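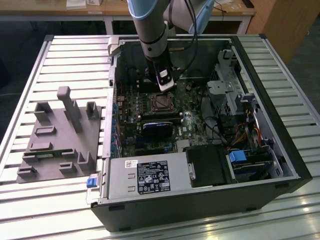

The Night Ferry to Hurnska

The ferry left at 7 in the evening and the woman from the map shop was the last one up the ramp. She had a suitcase, a flask of tea and a letter from the Breton, a guest house she had never seen, which said that her brother had left without paying and that his things were in the cellar.

The bill came to 593 crowns. She had the money in an envelope pinned inside her coat.

It was February and hardly anyone was travelling. She sat by the window in the lounge until it was too dark to see the water, then moved to a seat nearer the heater. A man in a Stultier Line jersey was mopping between the tables. He asked if she was going over for the funeral.

'Which funeral?' she said.

'The old pilot. He was 91. Half the island will be there.'

She said no, she was going to collect some boxes. He nodded and lifted her suitcase so he could mop under it.

The Pongsiri, the only café on the harbour, was still open when they docked. She ordered soup and asked the way to the guest house. The girl behind the counter drew it on a paper bag – up the steps, past the chapel, a green door.

The landlady had the boxes ready in the hall, three of them, tied with string. She counted the money twice and wrote out a receipt.

'He was no trouble,' she said. 'He used to fix the radio for me.'

'Did he say where he was going?'

'He said he was going home.'

The woman put the receipt in the envelope. Home was a flat above the map shop, and he had not been there for nearly 3 years. She had changed the lock the previous spring.

She asked if there was a telephone. The landlady pointed to the end of the hall. It rang for a long time at the other end, and she was about to put it down when her neighbour answered, out of breath, and said there was a man sitting on the stairs.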